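Two-handed cell back at work in Nuvdale after a week of fiddling

Posted May 22, 2018
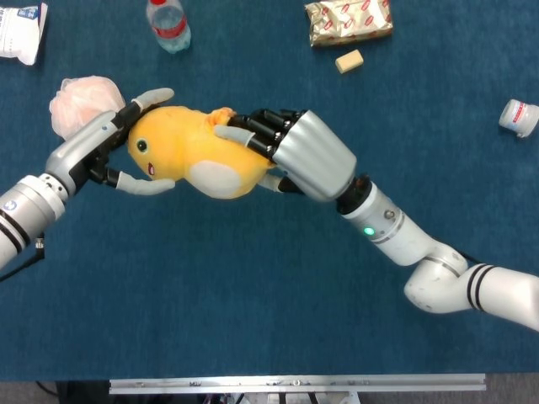 Should've checked the cable first, was one reader's comment when I mentioned the fault last time, and fair enough, that reader was right and I was wrong. I'd been blaming the hand software for days.

So, the news from our corner of Nuvdale: the two-armed cell is running again, and it's handling soft things again too. The yellow plush toy went back on the blue felt this week, with one hand at its head and the other over its body, and I can't tell you how pleased I was to see both arms on the same job!

For anyone who missed the start of this, the left hand kept dropping out in the middle of a grip. It would close quite happily, then go quiet, and the controller threw up error 646 (which the manual describes as "communication lost" and leaves at that, thanks very much). I swapped settings, I reloaded things, I drank a lot of tea. Then I took the reader's advice and followed the black cable back along the forearm, and there was a plug that had worked itself half out. Two minutes to push home, after all that.

While the power was off I did the jobs I'd been putting off. The fingers got a wipe and a check for play at the joints, and I went over the fasteners on the metal rail at the front of the table, a couple of which wanted a nip with the spanner. Presero, who look after the arms for us, say the wrists are due a proper look every 3000 hours, and we're well short of that, so they were left alone.

Then came the dull bit, lining the two hands up with each other again. Sjöberg sent us their updated routine for it, and it took 9 goes before I was happy. The trouble with a plush toy is that it gives when you squeeze it, so if one hand is a touch out you don't get a bang or an alarm, you just get a toy that slowly twists. I've now set the closing force a bit lower on both sides and I like it much better.

The replacement cable and a clip to hold it came to 580 kronor from Illell, and the clip should be fitted before the July shutdown. Until then I'm checking that plug every morning before I switch on, and there's a note taped to the controller for whoever gets in before me.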